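# Leave the soap on the basin

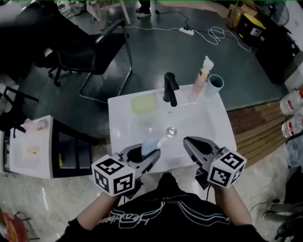 *Photo: Raed Qudah*

Every few months somebody tells me that bar soap is finished. It is old-fashioned, they say, it goes soft, it leaves a mess, and a pump bottle does the same job with one push. I have heard this from my sister, from a man who sells bathroom fittings, and most recently from Hala Srour, who shares the workshop with me in Stovlow and has strong views on what belongs beside a sink.

I think we should keep the bar. I also think we should keep the pump bottle, and I would like to say why a sink that several people use needs both, plus a sponge and one cup, and nothing more.

The basin in the photo is the ordinary white vanity kind with a flat rim and a shallow bowl. I like these. The flat rim gets called wasted space, but it is the only shelf most small sinks have. On ours the bar of soap sits in a shallow recess at the back left, and the pink pump bottle and the light blue cup stand at the back right. You can reach any of them without moving another, and the whole front is clear for your hands and sleeves.

The case against the bar is mostly a case against bars left in puddles. Put one flat on a wet rim and by the evening it is jelly underneath. In a recess it does better, provided somebody tips the water out. I do this when I wipe the sink. It takes no time worth mentioning. People who have given up on bar soap have usually been keeping it in a deep dish with no drain, and I would give up too.

A bar is also better for really dirty hands. After a morning of stripping chairs I want something I can rub against my knuckles. Liquid soap slides off into the drain before it has done any work. Raed Qudah, who does our upholstery, uses three or four pumps for what the bar does in one go, and then complains that the bottle is empty.

Still, I accept that plenty of people won't touch a bar someone else has used. Visitors in particular. It is no good lecturing them, because they will simply rinse their fingers and wipe them on their trousers. So there is a pump bottle, and it gets refilled. We tried doing without it over one December when trade was slow, and I counted it a mistake by the second week.

What I can't stand is the third bottle, and the fourth. At Ezeani, where I worked before I came here, the sink had 9 bottles round it at one point, most with an inch of something in the bottom. There was hand cream, two kinds of washing-up liquid and a cleaner that had lost its label. You couldn't wipe the rim without clearing it first, so it wasn't wiped. Grime builds up in a ring under every bottle, and the more bottles, the more rings. A person with a sponge in their hand will clean a bare surface. They won't clean one that needs packing up beforehand.

The sponge matters more than the soap in this respect. It should be at the sink or within arm's reach of it, and it should be used only for the sink. Ours is kept apart from the cloths we use on furniture, after an unhappy afternoon with some wax. If you have to walk to a cupboard for the sponge, the basin will be cleaned once a week by the same person, and that person will be cross. Start with the rim, do the bowl next and go round the drain last. A white basin shows everything, and chrome shows more. I count that in their favour.

Black taps are another matter. Hala chose a matt black one with a single lever and I argued for chrome. In our water it dries with pale spots and you mustn't scrub it with anything rough. I wipe it with the soft side of a damp sponge and then a dry rag. It looks smart enough. I would not buy one again.

As for the cup, keep one, and keep it empty when it isn't being used. A cup by a sink fills up with pencils, old brushes and a teaspoon if you let it. I use it for rinsing the corners of the bowl where the tap doesn't reach.

Hala has read this and says the bar should go in a lidded tin. I disagree, for the reason given above about puddles, and for now it is staying in its recess.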